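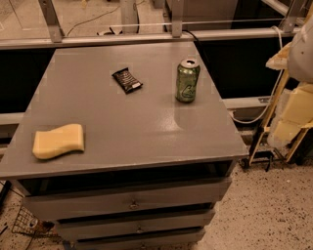 Varkar Tidy Station, long-term review

The Tidy Station is a practice bench for teaching a robot arm to clear a surface. Varkar sells it as a kit: a cabinet with a flat top and drawers, a rail frame to go behind it, a set of objects, and a license for the task software, which is called Kiani. I bought mine in May for $2,965 with the software included. Shipping was extra. I paid for it myself and Varkar has not seen this review.

I run a small shop that sets up arms for other small shops. Most of what I'm asked for is picking things up and putting them somewhere else. I wanted a bench where I could set up the same job on different arms and compare them without building a new table every time.

Setup

The cabinet comes assembled. The frame doesn't. It is aluminum bar with the usual slot nuts, and I had it square in an afternoon working alone. The instructions are drawings with hardly any words, and two of the drawings show the corner brackets facing opposite ways. Either way works, but pick one and stick to it or the bar sits slightly high on one side.

The cabinet is heavy for its size. Get help if you have stairs. There are leveling feet, and you should use them, as the drawers slide open on their own if the cabinet leans forward even a little. My floor is not level and I spent longer on the feet than I did on the frame.

Cables are your problem. The kit has no clips, no channel and no tie points on the bars. I ended up buying a bag of adhesive clips and they fell off in the first month.

The top

This is the part I like best. The gray surface is plain, with no grid and no printed marks, so a camera has to find the objects and can't cheat off a pattern. It wipes clean. It has held up to a lot of fingers being dragged across it, with only light marks where a metal gripper came down too hard.

It is listed as matte, and mostly it is, but it still picks up a soft pale band of light if your lamps are in the wrong spot. You can see it on the right half in the photo. With a can standing near that band, one of my cameras had trouble finding the edge. Moving the light fixed it. I would still have preferred a flatter finish at this price.

The objects

Varkar includes a few blocks and a plastic cup. I put them in a box and haven't used them since the first week. Real household trash is a better test and costs next to nothing. My usual set is a yellow sponge, a snack bar in its wrapper and an opened green drink can, spread out with plenty of space between them. Once an arm can do that, I move them closer together.

The three are hard in different ways. A sponge is easy to grab and forgiving if you squeeze too much. The wrapped bar lies low, so the fingers have to get right down to the surface, and the wrapper wrinkles differently each time. The can is the one that gets knocked over. An empty can weighs almost nothing, and an arm that comes in from the side at full speed will send it off the back.

My standard job is: can in the wire basket on the floor, sponge in the top drawer, bar in the middle drawer. The basket isn't part of the kit. Any small mesh basket will do. Put it close to the cabinet on the left or the right and tell the software which.

The drawers

There are three drawers with a small round metal knob on each. Simple parallel fingers can hold the knobs if you line them up well. Rubber tips help a lot. Without them, my older arm slipped off the top knob again and again.

The slides are smooth and they have no soft close. That is good for a beginner arm, because the pull stays the same the whole way. Varkar says the slides are good for 1,000 openings before they need grease. I passed that mark and greased them anyway, and could not feel a difference before and after.

The bottom drawer is a weak point. On a bench-mounted arm it is hard to reach, and on both of mine the elbow ran out of room before the drawer was fully open. If your arm is mounted on a mobile base or a lift you should be fine. I just don't use that drawer.

There is also an open slot under the top, nearly as wide as the cabinet. Varkar's booklet calls it a shelf task. It is dark in there and a camera looking from above can't see into it. I tried it for a couple of evenings and gave up. Somebody with a wrist camera and more patience may get more out of it.

The software

Kiani runs on an ordinary desktop computer. You tell it where each object should go, show it the job by hand, and it records what the arm does. Then it trains and lets you run tests with a score sheet at the end.

Varkar suggests 70 demonstrations for a three-object job. I did that many for each arm. The newer arm then cleared the surface in 9 tries out of ten, and the miss was the can. The older arm did worse, and most of its trouble was at the drawer knob. These were easy layouts. When I put the sponge against the can, both arms dropped off badly, and more demonstrations helped only some.

The score sheet is good. It breaks the job into reach, grip, move and release, so you can find out which step went wrong without sitting through video. Export is a plain spreadsheet file.

Things I don't like: the software wants to be online when it starts, even though the training runs on your own machine. The pause button is in a menu. And if you close the window during a recording, the recording is gone. I lost most of a morning to that.

Support

I wrote to Varkar twice. The first time was for a missing bag of slot nuts, which they mailed out quickly. The second was about the pause button. They said it was on the list.

Compared with the Flinodetti bench

Before this I used a Flinodetti bench on loan. It costs less, and it is easier to move. But the top is printed with a grid and there is one shallow drawer. The arms I trained on it did poorly when I moved them to a plain table. For a classroom I would probably still choose the Flinodetti, as it folds and fits in a closet. The Varkar needs its own patch of floor, and once the frame is up you won't want to take it down.

I have not tried the Varnivside cabinet, which is the other one people ask me about. On paper it has deeper drawers and no frame.

Who should buy it

If you already own an arm and need a steady, repeatable place to test clearing and putting away, this is a solid piece of equipment. If you only want to try the idea, get a secondhand cabinet with small knobs, put it in front of your arm and save the money. The software is the main thing you'd be missing, and Varkar will sell you that by itself.

Good: sturdy cabinet, plain top, smooth slides, useful score sheet.
Bad: bottom drawer out of reach for many arms, some glare, no cable clips, recordings lost if the window closes.

Four stars out of five. I'm keeping it, and I've ordered a second set of drawer slides to have on the shelf.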